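I have been playing Vashisht on and off since December, mostly late in the evening with a mug of tea going cold beside me, and I think I finally know it well enough to say something useful. It comes from Kullanier, the same studio that gave us Jikance a while back, and if you played that one you'll feel at home within a minute or two. If you didn't, don't worry, because there isn't much to learn!

The theme is an old spice market at dusk. You get lanterns, brass scales, little paper cones of pepper and a sleepy cat who acts as the wild symbol (I am far too fond of the cat). The lower symbols are the usual card ranks, ten through ace, dressed up with a bit of curly trim. The music is a soft plucked tune that loops sooner than I'd like, but you can switch it off separately from the other sounds, and I wish more games let you do that. I always leave the sounds on for the scales, which make a lovely clink when they land.

It's played on five reels and three rows, with 244 ways to win. Yes, that is an odd number, and I did go and check it. The help page explains that the standard 243 ways are always in play and the extra one is a special "full stall" win, paid when every position on the screen shows the same symbol. I have never seen it happen. I'd love to hear from anyone who has.

The main feature is the Night Market. Three scales anywhere on the screen will start it, and you begin with eight free spins. Each time the cat turns up he stays put for the following spin as well, so with a bit of luck you can have two or three of him sitting there at once, and that is when the better wins come along. The biggest multiplier I've had in the feature was 80 times my bet, which pleased me no end. The top prize listed is 1,089 times the bet, modest next to some newer games that promise the moon, but I find I enjoy a gentler game more. I'm not the kind of player who likes sitting through a long dry stretch waiting for one enormous hit.

For this review I played 500 spins in the free demo at Dirari before I put in any money of my own, and I'd suggest you do the same. In that run the Night Market came up four times, with one very long gap in the middle that tested my patience. The regular game kept me going with lots of little wins, many of them smaller than the bet itself, so please do keep an eye on your balance and not just on the cheerful noises.
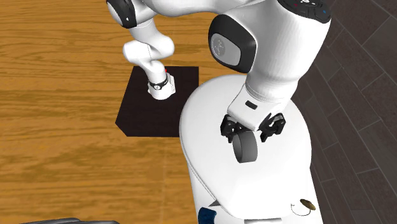
Now for the grumbles, and I only have a few. The autoplay menu is tucked away behind two other menus, and it forgets your settings every time you close the game. On my phone the bet buttons sit so close to the spin button that I've changed my stake by accident more than once (I caught it each time, but still). And I do think the pick-a-lantern bonus is a bit thin. You choose one lantern out of five, you get your coins, and back you go to the reels. Jikance had a bonus with three rounds to it, and I kept hoping for something along those lines.

Even so, I keep coming back. It loads quickly, it's easy on the eyes and it doesn't shout at me. Set yourself a limit before you start, try the demo first, and if you only have time for a short session, this is a pleasant way to spend it. Four stars from me, and half a star more for the cat.

Shares: 12 | Comments: 3

reelsandtea
Had the full stall in the demo once, all tens! Of course it was play money. I nearly cried.

Marigold_Spins
I miss the Jikance bonus too. The lantern one is over before I've sat down properly. Agree on the music.

pennybetter
Does the cat stay for the last free spin as well? Mine vanished on Monday and I'm still cross about it.

Contact us | Copyright, all rights reserved | Please play responsibly | Back to top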